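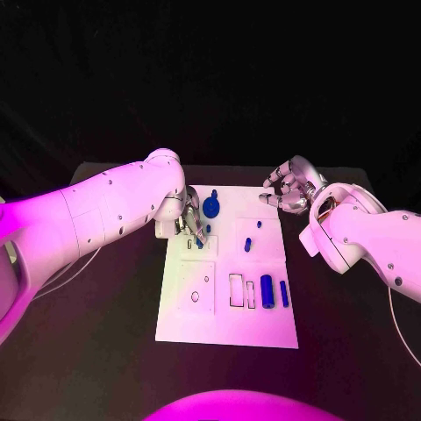

*Strong magenta light at a work surface.*

## 4. Setting up your Dramik light bar

By now you should have the bar out of its box and the bracket up on the wall (section 3, if you skipped ahead – I always skip ahead). This bit covers the wiring, pairing the remote and getting the colours the way you like them. I've fitted quite a few of these at home in Dralosside and in my shed, so I've put in the things I got wrong as well.

You'll need the power supply, the remote, the short link cable and a soft cloth. A stepladder helps if your bracket is above head height.

### 4.1 Connecting the power

1. Make sure the power supply is **unplugged** from the wall.
2. Find the end of the bar with the round socket. The other end has a flat socket, which is only for linking bars together.
3. Push the round plug in and turn it clockwise until it clicks. It needs more of a shove than you'd think!
4. Lift the bar into the bracket, back edge first, then press the front edge until both clips snap over.
5. Run the cable down through the clips on the wall, leaving a bit of slack near the bar.
6. Plug in and switch on. The bar comes up plain white at half brightness.

> **Caution:** Never push the plug in or pull it out with the power on. And please don't swap the supply for one you've found in a drawer, even if the plug fits. I did this with my first bar and that was the end of my first bar.

If nothing lights up, switch off and check the plug again. Nine times out of ten it hasn't been turned far enough.

### 4.2 Pairing the remote

1. Pull the plastic tab out of the battery compartment.
2. Switch the bar off at the wall, count to five, and switch it back on.
3. Within 16 seconds, hold down the **Link** button on the remote until the bar blinks green.
4. Let go. Press **On** to check it's listening.

If it blinks red you were too slow, so go back to step 2. I still miss it now and then, usually when I'm up the ladder with the remote in my back pocket.

**Note:** One remote can run up to 4 bars. Pair them one at a time, with the others switched off, or you'll get two answering at once and a lot of confused pressing.

### 4.3 Picking a colour

The wheel on the remote takes you round the whole range, and the slider underneath sets how deep the colour is. Right at the top of the slider you get the really full pinks, blues and greens. Down at the bottom everything fades towards white.

To save one you like:

1. Set the colour and brightness.
2. Hold **Store** until the bar dims and comes back.
3. Turn the wheel to choose a slot from 1 to 31.
4. Press **Store** once more.

I keep warm white in slot 1 for everyday use, a deep pink in slot 2 for evenings with friends round, and a low amber in slot 3 for when I've gone in late to look for something and don't want to be dazzled.

> **Caution:** Don't do fiddly or sharp work under a deep colour. Red pencil lines all but vanish under pink light, and wire colours are very hard to tell apart. Go back to white before you pick up a knife or open a plug.

### 4.4 Linking a second bar

The Odgate bars (the shorter ones) link to the Dramik with the same cable, but they're a touch cooler on white. If you're mixing the two, store a slightly warmer white for the Odgate and they'll sit together nicely.

1. Switch everything off.
2. Join the flat sockets with the link cable, arrow side up on both ends.
3. Switch on and pair the second bar as in 4.2.

The Olaniyan wall switch goes in after this, once all your bars are paired. Its wiring is in section 5.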